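Mestmont Fabric Hire & Wash: your questions

Quick answers below. If it's not on here use the contact form, we check it twice a day (more or less) except in December when it's chaos.

What do you hire out?
Table cloths, runners, napkins, chair sashes, a few backdrops. Cotton, linen, polyester and the rough natural stuff everyone wants for barn weddings. No carpets, no curtains, no bedding. Sorry.

How many napkins have you got?
800 in white, 450 in sage. Other colours vary, ask before you print your colour scheme on anything.

Is there a minimum order?
Yes, 30 pounds before delivery. Collect from the unit and the minimum still applies.

How long is the hire?
Three nights. Collect the day before, use it, bring it back the day after. Longer is fine if nobody else has it booked, small charge per extra night.

Do I need to wash things before I return them?
Please don't. Really. Shake the crumbs off, take out the pins, pick off the confetti, put it all back in the bags. We've had linen come back boiled and two sizes smaller and then you're paying for it.

What if something is still wet?
Hang it over a door or a banister overnight. Do not leave it in a tied bag in the car, mildew gets in by morning and it doesn't come out. Mildew counts as damage.

Candle wax?
Leave it. No knives, no irons, no brown paper trick. Put a bit of paper over the patch so it doesn't stick to the rest and tell us which bag it's in. Small spots are no charge. Coloured wax usually is, beacuse the dye stays.

Red wine?
Blot, don't rub. Cold water if you have it. No salt please, it does very little and it gets into the machines.

Can the burlap-type runners be washed at all?
Not in a machine. They shed, they shrink, they go like cardboard. Brush off outdoors, dab marks with a damp cloth, dry flat. Creases drop out if you leave them over a rail for a night with a bit of steam in the room. Loose bundles are fine for bringing them back, no need to fold.

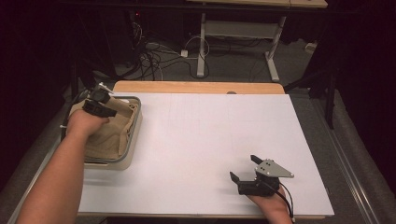 Can I iron the cloths myself?
Cotton and linen yes, hot, slightly damp, from the back. Polyester cool iron only. Ours come pressed on hangers or rolled on tubes so you shouldn't need to. If you fold them in the boot they will have lines, can't help you there.

What size do I need?
Measure the table. Then measure it again, the venue is often wrong. Add the drop you want twice, once for each side. For a drop to the floor, that's table height twice plus the width. Round tables the same, use the diameter. Tell us the table size if you're stuck and we'll work it out.

Do you deliver?
Yes, up to 22 miles from Mestmont. Further than that we use Drimik, their price not ours, and they need someone in to sign. We don't leave things with neighbours or behind bins.

What time do you deliver?
Between 8am and 1pm. Can't do exact slots, we do ring when we're on the way. Put a mobile number on the order, one that somebody will answer.

Is there a deposit?
Yes. Comes back to your card once everything's been checked, normally inside a week. Missing napkins come off it. Check the catering bags and the bins, thats where they go.

Can I cancel?
Full refund up to 30 days before. Half after that. Nothing once it's been pressed and packed, but we'll move your date once for free if we have the stock.

Do you sell old stock?
Sometimes. Stained or frayed cloths go in the rag box by the door, cheap, good for dust sheets and kids' crafts. Wuvwood take the backdrops we've finished with. Ask at the desk.

Can I see things first?
Yes, by appointment. Samples by post too, one of each fabric, no charge, you don't need to send them back.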